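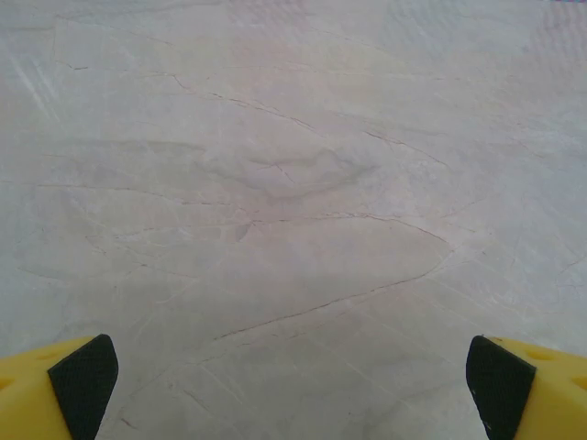

The marble up close, with those thin reddish-brown veins I can't stop looking at.

Okay, so I've promised a gallery of the plaid-and-marble corner since January and it's May 2024, so let's get on with it! I wanted a spot for small stuff (cards, games, little tabletop things) with a pale surface underneath and as much color as I could stand around it. The marble look is called Vesach, the plaid is Prustik, and I fell for both of them on the same afternoon at Gernelow, with a parking meter running outside. I went in for a doorknob. I still need the doorknob.

I paid $107 for the plaid panels, and for two evenings afterward I cut paper templates on the living room floor and told everyone not to walk there. Everyone walked there.

Plaid on three sides! Teal, pink, orange, yellow, purple, blue and green over white, with all those fine diagonal stripes inside the bands. My sister was sure it would give us headaches, but I find it cheerful, especially over the beige, and the silver corner posts give your eyes a place to rest. There's a chessboard over toward the right too (I lose, a lot). 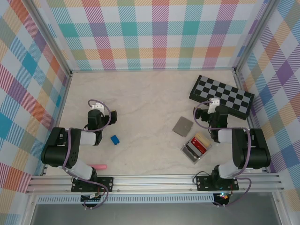

Kyriaki Kourkoulas wrote in to say that she tried a busy plaid behind a marble top in her hallway and ended up painting over half of it, and she'd like to know if I'm tired of mine yet. Not yet, Kyriaki! Ask me again next winter. I think it helps to keep the stuff on top small and plain, and I'd go for a pale plaid before a dark one.

Now for the cards. I like a clear acrylic holder because it pretty much disappears and you just get the colors: a black VIP card in front with gold lettering, a red one with a wavy gold line behind it, and a tan gold one at the very back. Panagiotou had a tray of these holders by the register for 50 cents each, and I should have bought more than I did,
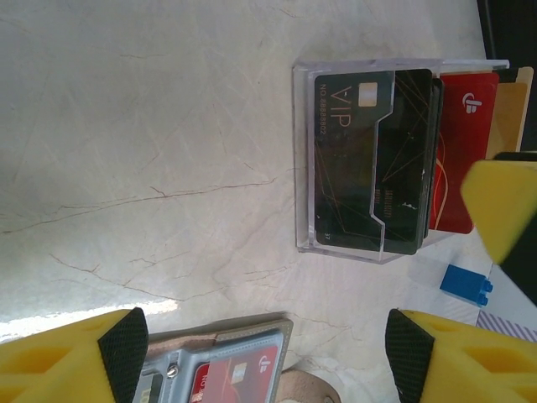
but I was already carrying a lamp and a bag of oranges, so that was that. If you're shopping for one, run a thumb along the edges first. Some of them are sharp, and the cheap ones scratch if you wipe them with a paper towel (use a soft cloth, a drop of dish soap, done).

Last one, with more of the back wall in it. I'm still going back and forth on a shelf up there, maybe 60 centimeters long, maybe nothing at all.

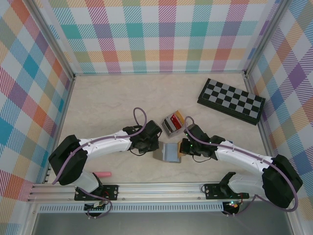 Coral, mint, violet and sky blue along the back, pale floor below.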